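Stop counting how old they are

Another one this week. Kid passes a cloud certification, gets a plaque, gets his picture taken shaking hands with someone in a suit. The headline has his age in it before his name. They always do.

I have nothing against the kid. Good for him, I mean it. What bugs me is the rest of it, the grown ups, the hashtags, the promise that he's going to save the tech industry of a whole country before he can drive.

I taught the after school computing class in Gomside for four years. In that time 27 of my students sat some kind of vendor exam. You know how many could fix a broken script the next morning? I'd say a handful. They weren't dumb. They'd memorized a question bank, that's what the exam asks for and that's what the parents paid for. And the parents paid plenty.

Meanwhile there was Kieran Nuttall. Never sat an exam in his life. Slow typist, terrible at tests, late most days. He wrote a little program called Basta that turned off his grandmother's radio alerts at night so she could sleep. Ugly code. It worked. No plaque for that one, the local paper wasn't intrested, and I called them twice.

Berwyn Meredith, who ran the class before me, used to say an exam tells you a kid can sit an exam. I argued with him back then. Thought he was being sour. I've come around.

And look at what happens after. The "youngest ever" title lasts until somebody younger turns up, could be a year, could be March. Then what? The kid is eleven and already a former something. I've met two of them. One won't touch a computer now. The other is fine, she plays handball and does her homework and would rather you didn't bring it up.

The Kikance Award is the worst for this. They put out a release on January 14, 2023 bragging about 2,834 entries from under-twelves. Great. What did they make? Doesn't say. Ages, scores, sponsor, sponsor again. I read it top to bottom looking for one single thing a child had built.
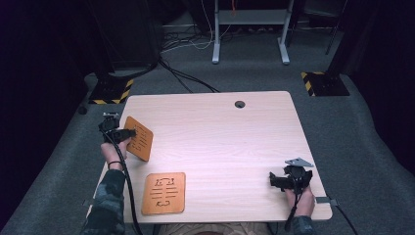
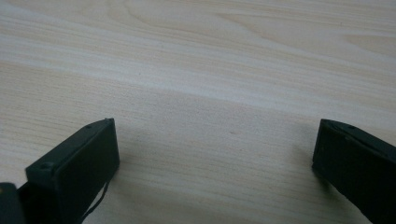

Both: the wooden tabletop.

So give me a prize for the best broken thing. Best bug found. Best program used by one other person, even if it's your gran. Sedgwick, the next town over, tried a show and tell night on these lines and only 3 families came, and I still think it beat any awards dinner I've been dragged to. Kids talked to each other. One of them crashed the projector and everybody wanted to know how.

Print that. Leave the age out, or stick it at the bottom where it belongs. And ask the kid what they're working on next, then actualy wait for the answer.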